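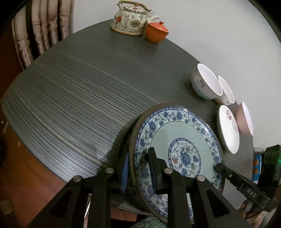
Brultby's tea rooms get a rule book, and a second opinion

The town of Brultby has spent most of the year arguing over what counts as a tea room, and as of this week it has an answer. It runs to 80 pages.

The new licensing code, passed by the town council on a narrow vote, sets out for the first time which businesses may put the words "tea room" on a sign. To qualify, a place must have seating, serve tea in a pot on request and keep the pot on the table until the customer is done with it. Places that hand over a paper cup with a string hanging out of it may call themselves a cafe, a snack bar or, in a phrase that survived three drafts, "a premises where hot drinks are obtained."

The fee for a license is $200 a year. The fine for calling yourself a tea room without one is $400, and at least one owner has already pointed out that this is cheaper than buying enough teapots.

Town officials say the code was needed. Visitors come to Brultby for tea, or so the welcome sign on the Morasberg road has claimed for as long as anyone can remember, and complaints had been growing about what they found when they got there. The council received 1,386 written comments during the spring hearings. Most of them were on the subject of milk, which the code does not cover.

"We were asked to regulate signs," said Belmiro Mendes, who drafted the code for the town's licensing office. "People wanted us to regulate their brother-in-law."

Mendes said his office tried to keep the language simple. The definition of "pot" takes up a page and a half. It requires a lid and a spout, and it allows for "a handle in any customary position," wording added after the owner of Baptista, a tea room on the main square, wrote in to ask whether her top-handled pots would be against the law. They will not be. She was sent a letter saying so, then a second letter correcting the spelling of her street.

Reaction among the town's businesses has been mixed. Baptista plans to apply right away and has ordered a new sign. The Giteleck bakery, which sells more tea than anyone in town and has never owned a chair, says it will drop the words from its window and expects no one to notice. The manager of the hotel bar said he had not read the code but was against it.

The sharpest objections have come from Morasberg, the next town over, which has no rules on tea rooms and has started to mention the fact in its advertising. A banner put up by its merchants' association last month reads "Sit Where You Like." Brultby's council considered a reply and sent the question to the parks department, which is responsible for banners.

There is also the matter of enforcement. The licensing office has one inspector, who already handles dog permits, sidewalk tables and the Christmas market. Under the code he must visit every tea room twice a year without notice and order something. The council set aside money for the tea but voted down a request to cover cake.

Council members who opposed the measure said they would try to reopen it. One wants the page count cut in half. Another objects to section nine, under which a customer may not be asked to leave while there is still tea in the pot – a rule he says could keep some tables occupied until the following spring. Supporters call it the heart of the code.

The first licenses will be issued in September. Applications can be picked up at the town hall between 9 a.m. and noon, when the office closes for lunch. The waiting area has a vending machine, and it has been asked to remove the word "tea."

Last updated: 4:15 p.m.

Related
Morasberg banner to stay up, for now
Sidewalk tables: what the new map shows
Dog permit backlog blamed on Christmas market
Letters: More on milk

We use cookies to keep this site running and to remember your settings. By continuing to read, you agree to our cookie policy. Accept | Manage choices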